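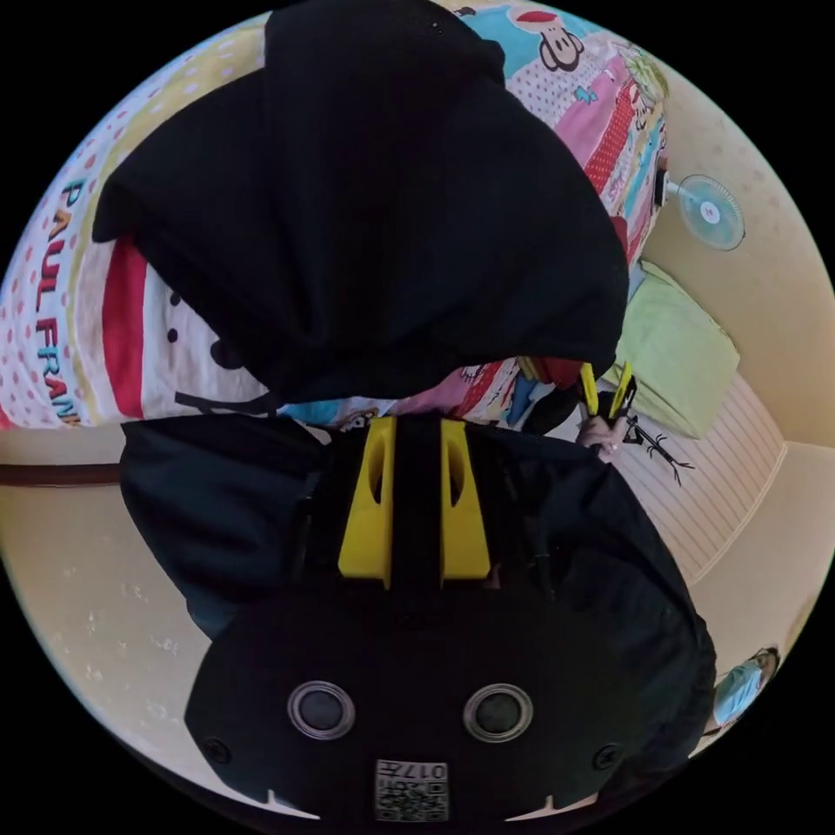 *Black hoodie and the Paul Frank sheet, back bedroom, Wivstead*

Hi all,

quick one before I go out, replying to Delia underneath. The bedding in that room is still not sorted. Patterned sheet (the pink and red one with the monkey face, says PAUL FRANK up the side) stays with the house. Don't bag it with the charity stuff, Aldana wants it for the little ones in September.

Pale green pillow stays too. Cream mattress, no idea, see below.

Black hooded thing: whose? It's heavy, lots of fabric in it. If it's Damián's, please say so today, otherwise it goes in the coats pile with the rest. I am not posting it to anyone, last parcel to Ocampo took for ever and I'm still cross.

Wall fan. Renato, you said it was coming down and going to the new place. Fine by me but take the arm and the screws as well, and fill the holes, last time we lost half the deposit over the same sort of thing. If you'd rather leave it up then leave it up, just tell me which.

> On the list last night, Delia Carrasco wrote:
>
> Can someone confirm what is being kept from the back bedroom? I have the van from Cutavano booked and they want to know if there is a mattress or not, it changes the price. Also I was told all the bedding was going, then Renato said only the sheets, then Nahuel said none of it. I don't mind which but I need one answer.
>
> Also is the fan included. And please can people fold things before they go in bags, box 13 came open on the stairs and it was just a ball of jumpers.
>
> Delia

Delia, to answer properly:

- sheet and pillow, KEEP
- mattress, put it down as yes for now, can always take it off. There's a little black stick figure on it up near the pillow end, with branchy lines. Is that part of the fabric or did somebody draw it?? If it's pen I'll have a go with a damp cloth
- fan, ask Renato
- clothes, I'm doing them, folded, promise

Tape is in the kitchen drawer, two rolls left I think. Labels have ran out. Someone get more if passing the shop, big ones, the small ones fall off.

Back by six, ring if its urgent

Nahuel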